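4. The Open Day at Sirodville

4.1 Purpose and setting

The results in Section 3 were obtained with trained operators working under a fixed protocol. They say little about how people with no background in robotics take up a hand-held gripper when it is first given to them. To address this question, the authors held an open day in Sirodville in January, in cooperation with the Benmoussa training program. The event was designed as a public demonstration followed by supervised practice, and it served as the source of the observations reported in this section.

The demonstration was held in a furnished home. This choice was made during planning, after a first visit to the laboratory at Gratport had shown that guests tended to stand back from the equipment and wait to be told what to do. In a home, with a sofa on one side and household goods on the cabinets, the work could be shown under the conditions for which the tools are meant. Furniture and personal items were left where they stood, and no special lighting was installed.

Guests were received by appointment in small groups. Each group was given a short spoken introduction by Samah El Ouafi, who also led the demonstration. Adel Ezzat supervised the practice period and kept the written record. Guests were informed of the recording procedure before entering and were asked to sign a consent form. Those who preferred to watch without taking part were free to do so.

4.2 The demonstration task

The task selected for the day was the handling of fruit and similar rounded items at a table. It was chosen from the task list in the Wonier handbook on three grounds. It can be understood without explanation. The items differ in size, firmness, and surface, so that a grip that suits one may not suit the next. Finally, a dropped item causes no harm and can be returned to the table at once, which keeps the session moving and spares the guest embarrassment.

The demonstrator worked with a gripper in each hand. The two tools were first shown separately, then together. Guests were asked to watch the distance between the finger pads as they closed and to note that the opening was set by the hand of the operator at every moment. In the practice period, each guest repeated the same steps at his or her own pace. The supervisor gave verbal guidance only and did not touch the tools while they were in use, except at a guest's request. Figure 4 shows the work at the table.

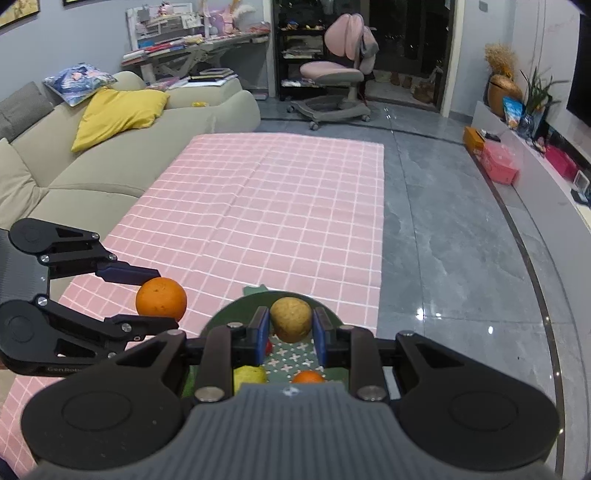
Three instructions were given to every guest before practice began. The first was to approach an item slowly and from above wherever the space allowed. The second was to close the fingers until the item was held and then to stop. The third was to keep the wrist still while lifting. These instructions are the same as those used with trained operators, although the wording was made simpler for the occasion. A printed card with the three instructions was offered to guests at the entrance, and many kept it with them during practice.

4.3 Recording

Recording began when a guest took hold of the tools and ended when both tools were handed back. Each session was then divided into single handling attempts. An attempt was defined as the period from the first movement toward an item to its release, whether or not the item had been lifted. The division was carried out by Ezzat and checked by El Ouafi, and differences were settled by discussion. A total of 1613 attempts were kept for review. Attempts in which a guest stopped to ask a question were marked as such and were retained, as the authors considered questions to be a normal part of first use.

No measure of speed was announced to the guests. At an earlier trial in Gratport, a clock had been placed in view of the participants, and the supervisor noted that several of them hurried and paid less attention to the grip. The clock was removed for the open day, and timing was taken from the recordings alone.

4.4 Observations

The most common difficulty in early attempts was excessive closing. Guests who had watched the demonstration closely still tended to press harder than needed when they took the tools themselves. This tendency became weaker with practice in most sessions, usually without comment from the supervisor. Smaller items gave more trouble than larger ones, mainly during the approach, when guests found it hard to judge the position of the fingertips.

A second difficulty concerned the use of both hands. Many guests allowed one gripper to rest while the other was in motion, and some forgot that the resting hand was still holding an item. Trained operators do this less often. The authors believe that two-handed work should be introduced later than it was on this occasion, once the guest has become comfortable with a single tool.

The questions asked by guests were also recorded in writing. They dealt largely with practical matters, such as the weight of the tools, the care of the finger pads, and the suitability of the grippers for older people. A few guests asked what would be done with the recordings, although this point had been covered in the introduction. The introduction has been revised accordingly, and the section on data use now comes first.

4.5 Limits of the event

Guests came by invitation or heard of the event through the Benmoussa program, and they cannot be taken to represent the general public. Practice periods differed in length from one group to the next. The presence of other guests in the room may have affected behavior, as those who practiced later had seen the mistakes of those before them. For these reasons the observations are reported in general terms and are not compared statistically with the operator data. The coding sheet used by the reviewers is given in Appendix 2.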